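4.2 The open day at Piltgate

We ran the packing task in front of visitors for the first time on 2021-07-22, when the Piltgate lab opened its doors to schools, families and a good many curious engineers from Betport. Over the day 366 people signed in - far more than we had planned for, and we loved it! The room was never quiet, and the other groups kept working at their own desks throughout, so the conditions were a long way from the tidy ones in Section 3.

The objects were everyday stationery: staplers and zippered pencil cases, to be sorted into open cardboard boxes (Figure 2). Riku Hirose stayed close to the table and talked visitors through each attempt. The pencil cases drew the most questions. They are soft, they sag when lifted, and a gripper that closes on the zipper holds them quite differently from one that closes on the cloth.

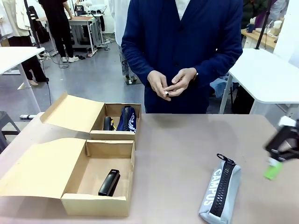

Figure 2. Packing task at the open day. A navy pencil case and a stapler stand upright in the rear box, with another stapler in the front box; the light gray case is on the table and the gripper is at right.

4.3 What visitors asked

Saodah Lumenta and Kiyoshi Onishi wrote down questions as they came up. Many were about speed, but the ones we enjoyed most were about choice - why that box, why that end first? We return to these in Section 5.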